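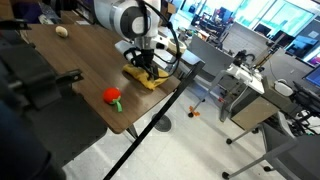
1 min read

December, workshop notes, morning

Really pleased with the mustard cloth! Bunched up on the brown tabletop it holds lovely soft folds, and the color is great next to the red tomato with its green felt leaf. I want more cloths like it for the play market set.

Ladi Onuoha weighed the offcuts: 130 g of yellow, enough for up to 10 small napkins if we cut them tight. Hem by hand first, then try the machine on one.

The tomato stem droops to the side. I like it that way - Gudrun Bråten would prefer it stitched flat. We'll make one of each and let the kids at Illcombe choose.

Still to do: more vegetables (carrots next, then a leek!), wash test on the yellow at a low setting, order felt from Bozsik. Green is nearly gone. Sheet size 200 x 131 mm again, it fits our drawer.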